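4.2 建玉の「壁」は満期前に本当に効いているのか

さて、ここからが個人的にいちばん書きたかった節です。オプションをやっている人なら一度は「あの権利行使価格に建玉がたまっているから、そこで止まるよ」という話を聞いたことがあると思います。私も昔はかなり素直に信じていて、満期の週になると建玉の表ばかり眺めていました(そして何度も痛い目にあいました)。前節で使ったAdomaitisの気配データをそのまま流用して、この話を少しまじめに確かめてみます。

まず壁の定義ですが、先行研究を読むと人によってずいぶん違います。Durraniの流儀では、コール側とプット側それぞれで建玉が最大の権利行使価格を壁と呼びます。単純でいいのですが、満期が近づくと最大の価格が日替わりで入れ替わってしまい、後から見れば何とでも言えてしまうのが困りものです。そこで本稿では、満期の3営業日前の引けの時点で壁を固定し、その後どれだけ建玉が動いても変更しないことにしました。Junaid Hashmiさんからは「それでは古い情報を使うことになる」と指摘をもらいましたし、もっともだとも思うのですが、後出しを避けるほうを取りました。

次に比較の相手です。壁の手前で止まった回数だけ数えても意味はありません。株価指数なんて、放っておいてもどこかでは止まるからです。なので、壁から同じ距離だけ離れた、建玉の薄い権利行使価格を「偽の壁」として用意し、両方で反落・反発の割合を比べました。現値から遠すぎる壁は、そもそも届かないので除いています。この処理を入れる前の試算では壁がものすごくよく効いているように見えて、正直ちょっと興奮しました。届きもしない壁を「守られた」と数えていただけだったんですけどね!

結果は、コール側とプット側ではっきり分かれました。コール側の壁は偽の壁よりわずかに止まりやすく、その差は満期当日の後場に集中しています。一方プット側では差がほとんど見えません。下げ相場で壁を割り込んだときは、売り手の買い戻しというか、ヘッジの先物売りが重なって、かえって値動きが速くなる場面もありました。現場の感覚とも合う気がしますが、11月限だけはこの傾向が逆で、理由はまだよくわかっていません。

頑健性の確認として、幅の取り方も変えてみました。権利行使価格の刻みが100ポイントなので、壁に「触れた」とみなす範囲を20ポイントにしたものを基準とし、それより広い場合と狭い場合を試しています。狭くするとコール側の差は残りますが、標本が減って誤差が大きくなります。広くすると差は薄まります。要するに、効果があるとしてもごく近くに限った話で、遠くから「あそこに壁があるから安心」と構える根拠にはなりそうもありません。

売買費用も忘れてはいけないところです。コール側の差を狙って壁の少し外を売るという、誰でも思いつく戦略をTreveckの手数料表で計算してみたところ、気配の開きを払った時点で利益の大半が消えました。残りも一度の急騰でなくなる程度です。Lallmontのような大口なら条件は違うのかもしれませんが、私の口座ではちょっと無理ですね。

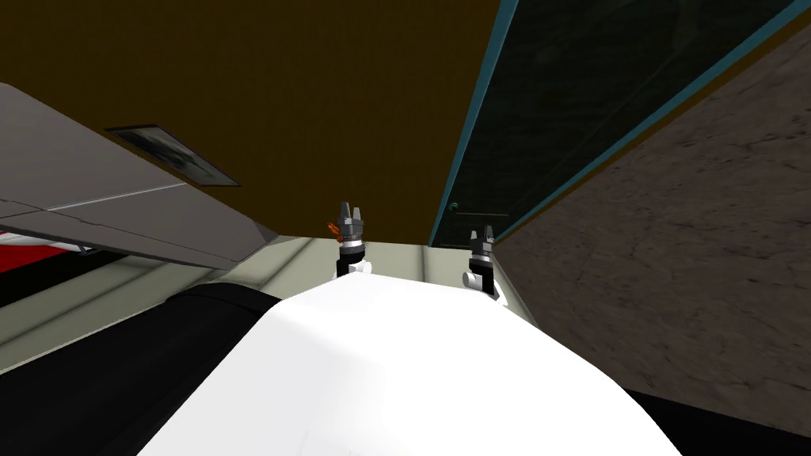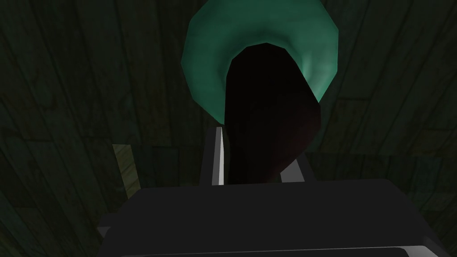
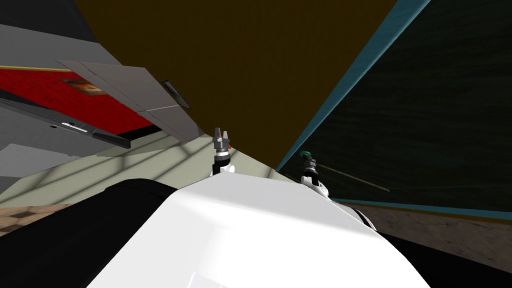

図2 シミュレーションによるレンダリング画像

もう一つ気になっているのが、因果の向きです。建玉がたまったから止まるのか、止まりそうな水準だと皆が思うから建玉がたまるのか。節目の数字には注文が集まりやすく、壁もたいてい節目にできるので、この二つを切り分けるのは簡単ではありません。試しに節目にない壁だけを取り出すと、コール側の差は半分ほどに縮みました。標本が少ないので強くは言えませんが、「壁」と呼ばれているものの一部は、ただの丸い数字の効果だろうと私は疑っています。

この点は、建玉の増減を売り手主導と買い手主導に分けられれば、もう少し踏み込めるはずです。手元のデータには約定の向きがないので、次節では気配の中値との位置関係から向きを推定する方法を使います。推定の誤りがどのくらい結果に響くかも、そこでまとめて扱います。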